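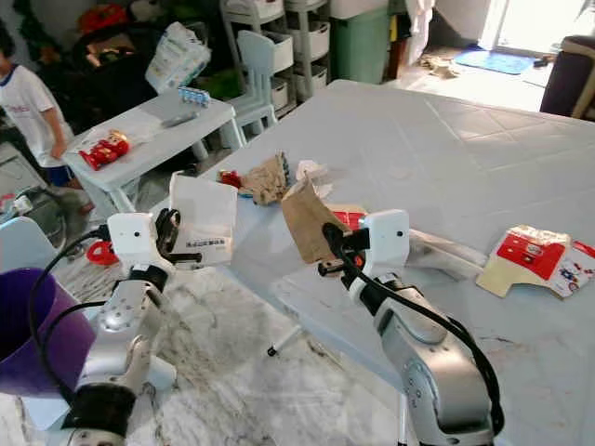

Mokmont, January 6, 2020

Bimanual bag handling: left arm stalls when both grippers are closed

Posted by mahmoud_alaoui
Category: Control and planning

Moving this over from the mailing list so the logs stay in one spot. The task is clearing takeaway packaging off a table. Left gripper has the white paper bag by its edge, right gripper has the crumpled brown one up off the surface. Each arm on its own plans and executes fine. With both grippers closed on something, the left arm stops partway through the next segment and the planner reports a start state in collision.

Setup:
Planner: Gallardo, coordinated mode, both arms in one group
Perception: Imo segmentation feeding attached-object meshes
Control: joint impedance, stock gains
Result: 63 trials, stall on nearly all of the ones where both bags are held

I have padded and unpadded the link geometry and the message does not change. Before I start cutting into the collision checker, has anyone run coordinated mode with two attached deformable objects?

Reply from irdale_ops

Dump the planning scene at the moment of the stall and look at the attached mesh for the brown bag. Imo fits a convex hull to whatever it segments. A crumpled bag held at a tilt gives you a hull a good deal bigger than the bag, and if the flattened red and white box behind and under it gets merged into the same segment, the hull goes down into the table.

Reply from mahmoud_alaoui

Dumped it. Brown bag and box are one segment. Hull goes through the table plane by a fair margin. That explains the collision flag, but the flag is on the left arm, which is nowhere near it.

Reply from evan.ferrand

The flag is on the group. In coordinated mode the message names the first arm in the group definition whichever one is at fault. Swap the order in the config and you will see it blame the right arm. There is a ticket open for it from August.

Reply from mahmoud_alaoui

Swapped. It now blames the right arm. Thanks, that was most of a day.

Reply from irdale_ops

So it's a perception fault and the controller is fine. Set the segment merge distance lower and re-run.

Reply from evan.ferrand

I'd disagree with stopping there. Lower the merge distance and the white bag will split. It's upright and open, so you get the near panel and the inside of the back panel at different depths, and a barcode label on the lower front that the colour term likes to cut out as its own object. We had exactly this at Irdale with parcel bags. Two segments for one bag, only one attached to the gripper, and the planner then treats the other as an obstacle sitting between the fingers. Same stall, different cause.

Reply from irdale_ops

You had that with the old weights. The colour term is off by default now.

Reply from evan.ferrand

It is off in the default profile. It is on in the tabletop profile, and I would bet that's what he is loading.

Reply from mahmoud_alaoui

Tabletop profile, yes. colour_weight is 2. Tried both suggestions. Lower merge distance alone: brown bag separates from the box, white bag splits as Évan described. Lower merge distance with colour_weight at 0: both bags come out whole, but the tan wrapper and the white tissue are now joined to the table and don't get picked as targets.

Reply from knotvector

Why are you using the segment as the attached geometry at all? For paper I attach a short capsule below the fingertips and let impedance deal with the rest. A bag touching the table won't hurt anything.

Reply from irdale_ops

Fine until the bag has something in it. A capsule tells the planner nothing about the bottom half of a full bag, and it will route straight through the other arm's workspace.

Reply from knotvector

Then scale the capsule on measured wrist load. We use two sizes and switch on a threshold. It's crude, and it plans in a fraction of the time.

Reply from evan.ferrand

Wrist load on an arm at stock gains is mostly friction estimate. I wouldn't switch on it for something as light as paper. You could clip the hull at the table plane before attaching, which keeps the extent and removes the false contact. Patch is short, I can post it.

Reply from mahmoud_alaoui

Please do. For now I'm running the capsule on both grippers and keeping the segments for target selection only, with the colour term back on so the wrapper and tissue show up. No stalls so far, but that's a short run and I haven't tried it with loaded bags. I'll put the scene dumps in the Mokmont folder, before and after the order swap, and re-run the full set with Évan's clipping once it's in.

Reply from evan.ferrand

Patch attached to the August ticket. It assumes the table frame is z-up. If yours isn't, change the normal in clip_hull before building.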